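Chapter 4
Sorting and Its Promises

Most advice on household order starts with a purchase. Buy the box with the little cells, we are told, and the small stuff will find its place.

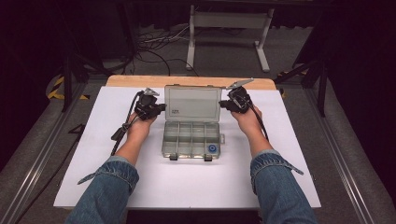 4.1 What the Surveys Claim

Be wary of the numbers. The Foltton survey asked 596 households whether they lost fewer things after sorting them, and most said yes. But people who have just spent a weekend on a closet want it to have paid off – and no one checked their drawers. Fares Haddad went back to 219 of those homes a year later and found many of the labels no longer matched the contents. Ragnheiður Ásgeirsdóttir doubts even that result, as the homes that let him in may have been the tidy ones. We take up her objection in Section 4.2.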